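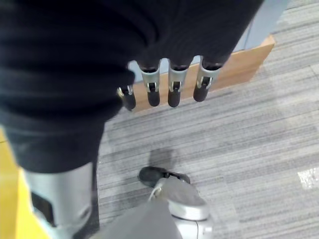
Do you need a tactile sensor in every fingertip to pick up clothes?
For single garments we get by with motor current and a wrist camera, and I'd spend the tactile money on spare fingertips first.

Hi all,

Eleri asked the question above in a longer message last week and I promised her a proper reply once we'd put some hours on the new hand. It's now Thursday evening and I have tea, so here goes!

Eleri Nicholas wrote:
> We're trying to choose between the Hollmann four-finger hand and
> just staying with the Prodow two-jaw we already own. The job is
> garments, mostly knits, picked up off a bench and carried to a bin.
> The two-jaw is fine on t-shirts and terrible on anything bulky. Has
> anyone run both on the same pile? Also curious whether people like
> the camera at the wrist or up on the head. Ours is on the head and
> the hand blocks it half the time.

We've run both, same arm, same controller, same bag of clothes (mostly my old ones, so be kind). The Prodow did 572 picks and then we swapped over to the Hollmann and kept going until we hit 1,036. I'd have liked equal numbers but we lost a day to a connector and I wasn't going to stay all weekend to make the table pretty.

For thin stuff I honestly couldn't tell them apart. A t-shirt is a t-shirt. The two-jaw closes faster, and if your bench is flat and the shirt has any kind of wrinkle standing up, it grabs the wrinkle and off you go. Where it falls down for us is the same place it does for you: thick ribbed things. The jaws get a nice bite on one fold, the rest of the garment swings, and the weight peels it out from between the pads somewhere over the floor. With four fingers the load gets spread out along the hand and the drops on big black sweaters went way down. The big black stuff is our favorite torture test, by the way, because the depth camera hates it too.

The downside is that a heavy garment flops right over the hand and then you can't see the palm at all, only the fingers poking out underneath. So if your plan was to check the grasp by looking at it, that plan needs work. We ended up reading finger current instead. If all four fingers stall early you've got a wad of fabric, if one of them closes to its limit it's probably just closing on air, and that was good enough to trigger a retry.

On cameras, I was a head camera person for years and I've changed my mind, mostly. The wrist view gives you the fingers and whatever is under them, and for the last bit of the reach that's what you want. It also sees a lot of floor, plus the robot's own legs and feet when the arm is down low. Our first segmentation model really liked calling a foot "garment," so please put some of those views in your training set before you wonder what's wrong with your labels like I did. I still keep the head camera for finding the pile in the first place.

Rhun Skyrme asked me off list about the controller. We're on the Grondley, running the hand at 20 Hz, and it's plenty for clothes. We tried the Hino box for an afternoon and I liked the logging much better, but the hand driver kept dropping out and I didn't have the patience to chase it. If somebody here has the Hollmann hand and the Hino box talking nicely to each other, please send me your config, I'll owe you one.

A few loose bits while I'm at it. Order spare fingertips when you order the hand. The rubber picks up lint and goes slick, and wiping them down between batches helped more than any tuning I did. Lower the grip force for knits than you think you need (I snagged a cardigan I was fond of). And slow the lift down for the first few inches, then speed up as much as you like.

Eleri, if you only ever do shirts, keep the two-jaw and spend the money elsewhere. If the bulky knits are a real part of the pile, I'd go for the four-finger. You're welcome to send me a bag of your worst ones and I'll run them in August when the arm is free again.

I can share the pick logs with anyone who wants them. They're big and the column names are silly, so write to me directly and I'll explain what "flop2" means.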